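Konlow Regional Health
19 Oct 2025

1/ Today we are publishing the results of our survey on handwashing and shared household items. We thank the 3,682 residents who completed it, and the neighbourhood centres at Konlow and Urnberg for making paper copies available.

2/ The survey was organised in May, following a run of gastro cases in share houses and boarding accommodation. It asked what people use to wash their hands at home, how they store it, and who is responsible for replacing it.
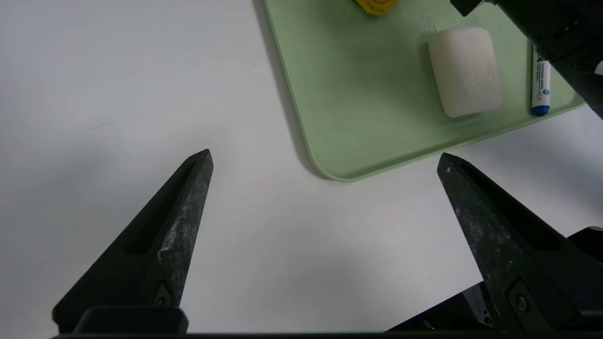
3/ Most respondents told us they wash their hands after using the toilet. Far fewer said they do so before preparing food. This is the result that concerns us most, and it will be the focus of our summer messages.

4/ Bar soap remains in common use. In total, 582 respondents said they had stopped using it in the past year in the belief that it passes germs from one person to the next. Our advice on this point has not changed: plain bar soap is suitable for everyday handwashing in a healthy household.

5/ Keep the bar where it can drain, and rinse it under the tap if it looks dirty. Lather for 20 seconds, including the backs of the hands and the thumbs, then rinse and dry thoroughly.

6/ Cups, toothbrushes and face washers are a separate matter. Toothbrushes should never be shared. A cup used by someone with vomiting or diarrhoea should be washed in hot water and detergent before anyone else drinks from it.
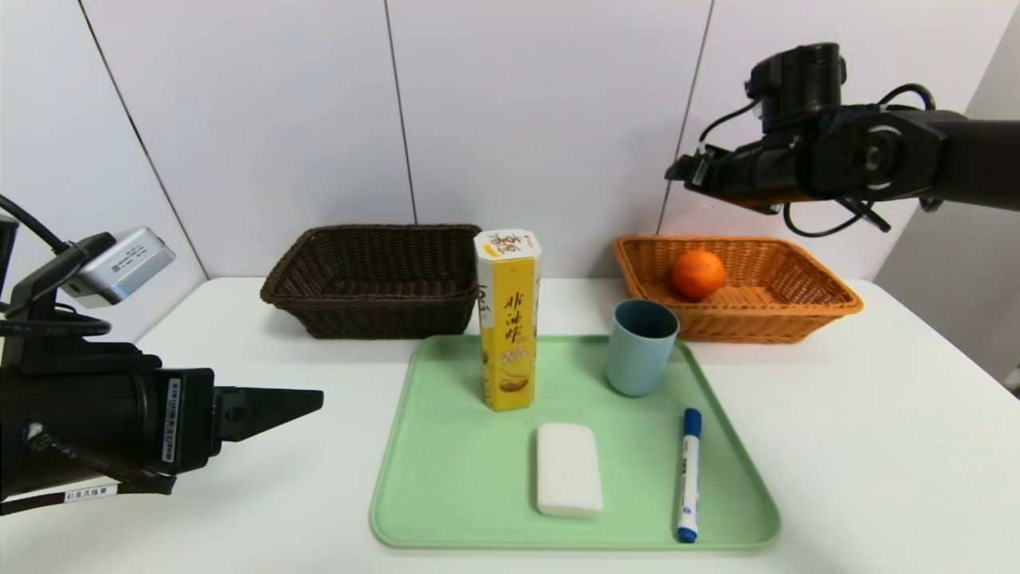

Urnberg Neighbourhood Centre has replied asking whether the same advice applies to community kitchens, where several groups use one sink in a day.

7/ It does not. Food businesses and community kitchens should provide liquid soap from a dispenser and single-use towels at the handwashing basin. Bar soap is for the home.

8/ Please also note that hand sanitiser is a poor substitute during a norovirus outbreak. Soap and running water should be used wherever they are available.
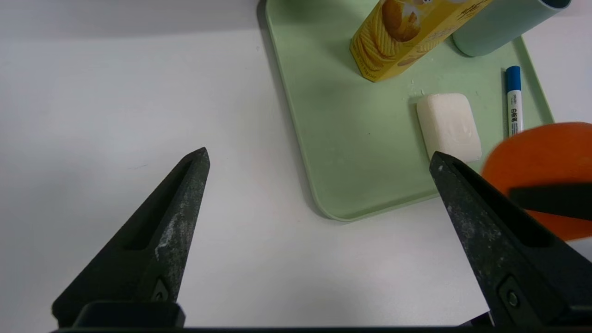
Bar soap on a tray.

9/ The full report runs to 64 pages and can be read at either of our two offices or on our website. Large print copies may be requested at the front counter.

10/ Anyone with gastro symptoms should stay home from work, school or child care until 48 hours after the symptoms have stopped.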